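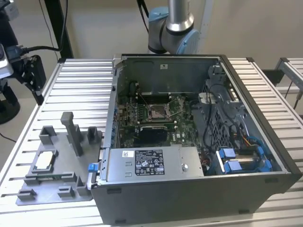

July, a bit past 4 in the afternoon, tea gone cold again. We're chasing 600 good episodes for the Privine set and today I banked 75 before my shoulders packed it in, so I'm pretty chuffed! The CPU job is a fiddly little beast. You're in the leader arms, squinting, trying to keep your wrists steady, and half the battle is breathing out at the right moment (I caught myself holding my breath for a whole grasp, no wonder I get headaches).

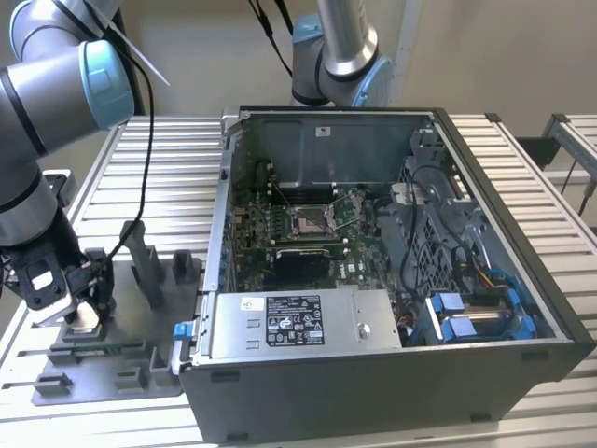

*Left gripper with the chip, over the fixture.*

I've started changing my approach angle a little each time, on purpose. Last month's Horkach batch was so tidy that the policy fell to bits the minute a part sat a few millimetres off, and I don't fancy doing all that again. So now I leave the wobbles in, and the recoveries too, as long as the part ends up where it should.

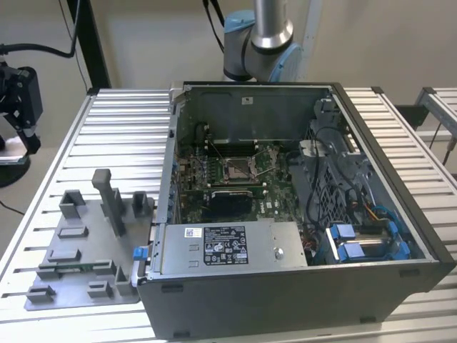 Binned 18 takes, mostly my own fault, a couple where the gripper closed too early and I just lost my nerve. Labelling them took more than 40 minutes, ugh, and I still haven't sorted the colour tags on the Urkik side. Tomorrow it's memory modules, and I want to try the slower grip setting first. Must bring the good cushion for that chair.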